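Posted in April | Print this post | E-mail this to a friend

I spent most of the month teaching the arm to deal with one basket. Bassey wanted recordings made by remote control, so I sat with the hand controller and drove the gripper myself, over and over. I've done 181 runs so far. The target in the plan is 2000, so there is a way to go.

The task is dull on paper. There is a wicker basket on the left of the table and a small pale yellow thing about the size of a potato, and I work the gripper between the two. I start at nine and stop when my wrist gets sore.

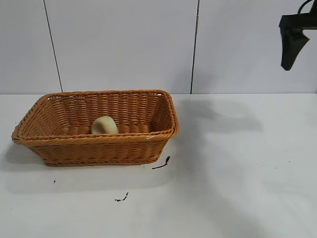
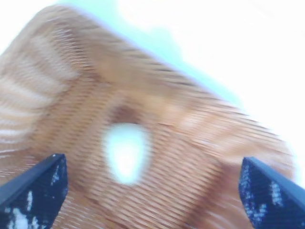 Basket and gripper, two views from the fixed camera and the middle one from the wrist.

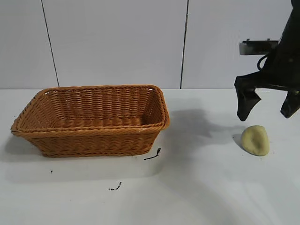
My early runs were too slow. I would stop over the table and think, and the pauses went into the recording along with everything else. Giso, the software we train with, copies a pause as happily as it copies a grasp. I threw out 12 runs for that and did them again at a steady pace.

The other thing I changed was the controller setting. Grerkitz ships it very sensitive, and a twitch of my thumb would swing the arm much too far. I turned it down by half and my hands relaxed.

Next month I move over to the Sarnadik arm, which has a longer reach. I will have to learn the controls again.

Print this post | E-mail this to a friend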